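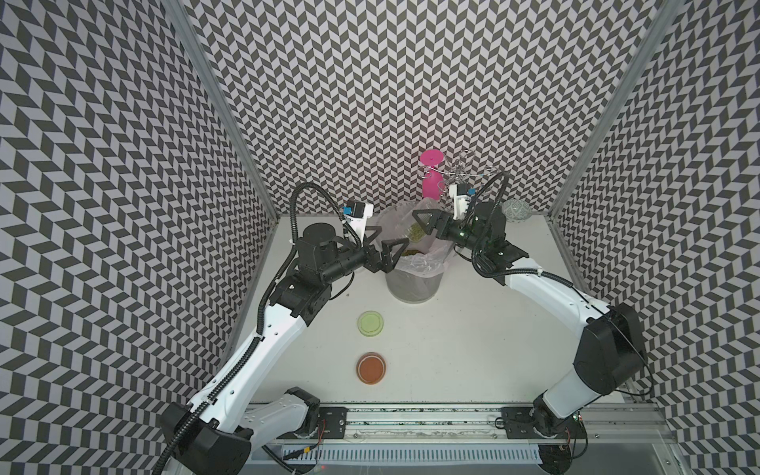 Progress Report — Small-Scale Kitchen Waste Study, Stage 2
Submitted to the Stustness Fund by Poturar Household Services
Reporting period ending April

Print this page
E-mail this page

1. Purpose of the stage

Stage 2 covers the lined countertop bin and the goods that share a surface with it. The question set in the grant agreement is how a small kitchen should arrange a bin, dry storage jars and drinkware on one table so that liner changes and daily clearing can be done without moving everything else first. Stage 1, reported earlier, dealt with under-sink bins only and is not repeated in this report.

2. Work completed

The layout trials planned for this period are finished. We ran 742 clearing tasks against a target of 200 per layout across three layouts, and the surplus was used to repeat the liner tasks. A clearing task is one of the following: dropping scraps into the bin, lifting a liner out, fitting a new liner, returning a jar to its place, or hanging a cup.

Liner fitting took the largest share of the time. A clear bag folded over the rim holds its place on a round bin if the fold is deep enough on all sides. Shallow folds slipped inward under the first handful of scraps in layouts A and B. In layout C the fold depth was fixed in the written procedure, and the number of slips fell to 4 over the whole run.

The procedure now reads: open the bag fully before it goes in, seat the bottom, fold the edge outward over the rim, then press the fold down once around the full circle. Bags are removed by gathering the folded edge from the rear first. Gathering from the front pulled the bin toward the edge of the table in early tasks, and that step was rewritten.

3. Arrangement of the surface

The bin stays toward the back center in all layouts. Jars and drinkware were moved around it. Placing jars behind the bin was dropped after layout A, as anyone reaching for a jar had to pass over the open bag. 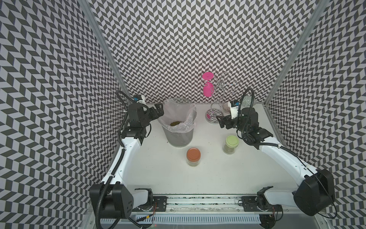 Jars with colored lids were easier to return to the correct place than jars with matching lids, and we recommend orange and light green as a working pair. Glass jars are kept for dried goods only. A jar that is nearly empty stays on the surface until it is refilled or washed, and it is not to be parked in the drinkware area.

Cups hang upside down from the stemware holder. The holder has a round base and takes up little of the table, but its wire arms extend past the base and the clearance has to be measured from the arms. We had measured from the base in the original plan. The drawing has been corrected and the Zindarine layout sheet reissued with the wider figure. Clear glass items set down next to the holder are easily overlooked during clearing, and the procedure now asks for them to be collected before the bin is handled.

4. Scraps and residues

Wet scraps were limited to tea leaves, herb stems and vegetable trimmings. The Khúc kitchen supplied these in closed tubs each morning at 9:30. Small clumps tend to lodge high in the bag when the bag is not seated at the bottom of the bin, so seating was added as a check before the first drop. Loose specks on the table are wiped at the end of a set. Wiping between tasks was tried in layout B and added time with no difference in the condition of the surface.

5. Spending

Spending on consumables for the period was $1,587, covering liners, two sets of jars, replacement lids and cleaning cloths. The liner line is overspent due to the repeated tasks. The drinkware line is underspent, and we ask for permission to move the difference. No change to the total grant is requested.

6. Open points

— Mesh bins have been used throughout. A solid-wall bin should be tried before the procedure is released, as the fold may behave differently against a smooth side.
— Lid fit on the light green jars varies between batches. The supplier has been asked for a replacement set.
— Heavier stemware has not been hung. The holder has carried cups only.

7. Next period

Layout C will be carried forward as the base layout. Work will begin on the solid-wall bin, followed by a second jar size. A draft of the household instruction sheet will be sent to the Fund with the next report, along with the task times by layout and the revised drawing.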